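Cahier d'atelier – site de Colwood, poste de rangement et marquage
2026-03-02

3 commentaires · 2 partages

Je reprends le cahier après une pause trop longue (le précédent est plein, il est dans l'armoire, avec les notes de novembre et toute la liste des réclamations de Skultov). Comme Tatu Mfaume me l'a gentiment fait remarquer, si je n'écris pas, les collègues refont les mêmes erreurs que moi, et il a bien raison. Donc voilà, je m'y remets, et tant pis si c'est un peu bavard.

Où nous en sommes : la démonstration à la main des petits gestes du poste, avec deux pinces, une par main, avant que le projet Graltar ne les confie au bras automatique. Prendre un feutre, le poser dans son casier, le reprendre, changer d'orientation. Des gestes que Shabani Chege fait depuis des années sans y penser, et c'est bien là toute la difficulté : quand on lui demande de les refaire lentement avec une pince au bout de chaque bras, il découvre qu'il tourne le poignet à un moment précis, qu'il cale le bouchon contre l'index, qu'il regarde déjà l'objet suivant. Nous avons passé une bonne partie de la matinée à parler de ça, et c'était un très beau moment de travail, même si le compteur n'a pas beaucoup avancé. 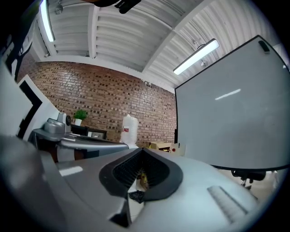

La pince côté atelier, tableau blanc à droite, mur de brique au fond.

Sur les pinces elles-mêmes : le jeu que j'avais signalé dans la mâchoire gauche est toujours là. Gwilym Llewellyn l'a démontée hier et n'a rien trouvé de cassé, il pense à une vis qui se desserre à l'usage. Je propose de la contrôler à chaque prise de poste et de noter le résultat ici, avec ses initiales, s'il vous plaît (et pas sur un papier volant, je vise quelqu'un et il se reconnaîtra !). Pour la fatigue, j'ai demandé à chacun de s'arrêter dès que les avant-bras tirent. Wycliffe Athumani préfère des séries courtes avec de vraies pauses, Shabani préfère aller au bout de sa série et souffler ensuite. Je laisse les deux façons de faire pour le moment, on comparera.

Nous avons dépassé les séquences enregistrées prévues pour cette étape : 2 535 au total. Il faudra en écarter une partie. Deux séries sont à refaire entièrement, celles où le casier avait été déplacé entre deux prises sans que personne le note. C'est ma faute, j'avais poussé le tableau pour laisser passer le transpalette.

Maintenant la partie que je ne sais pas bien mettre dans un tableur. À midi, Wycliffe m'a demandé franchement s'il était en train d'apprendre son métier à celui qui le lui prendrait. Je n'ai pas voulu répondre trop vite. Ce qui est écrit dans l'accord avec Mbwambo, c'est que les deux postes de rangement deviennent deux postes de conduite et de contrôle, avec la même équipe et une formation sur le temps de travail. Je le crois, j'étais dans la salle quand Fabian Danzer l'a dit. Mais je comprends aussi qu'on veuille le voir par écrit à son propre nom, et j'ai promis de demander une lettre individuelle pour chacun. À relancer si je n'ai rien reçu avant la prochaine réunion. 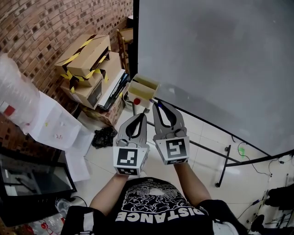
Shabani, lui, prend la chose autrement. Il dit que ce sont les fins de journée qui l'usent, quand il faut encore trier les petites pièces avec les doigts raides, et que si le bras veut bien s'en charger il lui en fera cadeau. En revanche il tient à garder la main sur le contrôle final, et il a déjà une idée très arrêtée de ce qui devra arrêter la machine : un feutre mal bouché, un casier de travers, un objet qu'on ne connaît pas. J'ai tout recopié, c'est plus utile que le cahier des charges que nous avions rédigé dans le bureau – nous aurions dû commencer par là.

Changement que je n'avais pas vu venir : on se parle beaucoup plus qu'avant. Au poste, chacun avait sa façon de faire et on n'en discutait jamais. Depuis qu'il faut choisir laquelle on montre, tout le monde s'en mêle, même Tatu, qui n'y travaille pas ! Ça ralentit, et j'aime bien.

À faire :
– refaire les deux séries écartées, casier repéré au sol avec du ruban
– vis de la mâchoire gauche : contrôle à la prise de poste (Gwilym montre à Wycliffe)
– écrire à Fabian pour les lettres
– recopier au propre la liste d'arrêts de Shabani et la lui faire relire avant envoi à Skultov
– racheter des feutres, les vieux sèchent

© Atelier de Colwood – Cahier interne – Contact – Retour en haut de page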